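Re: [jitley-users] Demonstrations: by hand or by remote?
Last updated: October

On Friday a list member wrote:

> We have 20 hours of arm time left at Ekham and want to spend it
> on tidying small household objects. Is it worth teaching by
> remote control, or should we take the arm by the wrist and drag
> it through the job? The Furkeck handset makes everything look
> like it is being done in oven mitts.

Both, but start with neither. We did 15 sessions on the handset before anyone asked how a person does the job with no arm in the way, and I would like those afternoons back.

Dragging the arm is fine for one-handed work. You feel the contact, and the path comes out smooth. The trouble starts with two arms, when you need a hand for each wrist and a third for the stop button. Our best two-arm drag runs came from two people, and they stopped speaking at lunch.

Remote control keeps your body out of the way but takes away your sense of touch. Our operators learned to creep up on a lipstick as if it might bolt. The policy learned the creeping too, and it does it beautifully. If you go this way, throw out each person's first 17 runs. They will be offended. Throw them out anyway.

What helped was recording bare hands from head height first, then writing the task steps from that and handing the steps to the operator. Things we had missed: people use the left hand to steady or hold something far more than our script allowed, and they turn small items over in the fingers, where our grippers have to put the thing down and start again. The Qureshi notes cover splitting a run into steps, if you can stand the formatting.

Three stills from the makeup desk set below. Watch what the left hand is up to compared with the right, and then try asking for that on a handset with a two-second menu.
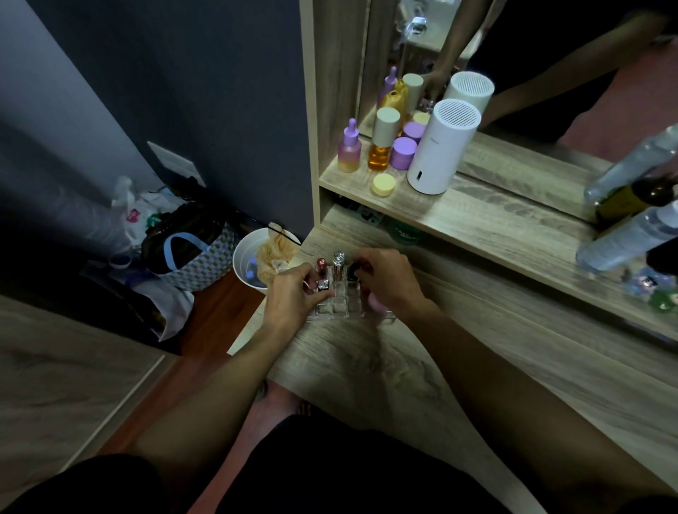
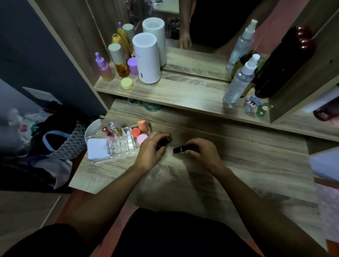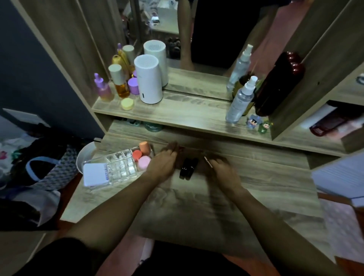 Bare-hand reference, makeup desk. First still: left hand on the corner of the organizer, right hand with a black-topped item.

Our step template is in the Jitley shared folder, under "old", where we keep the current one.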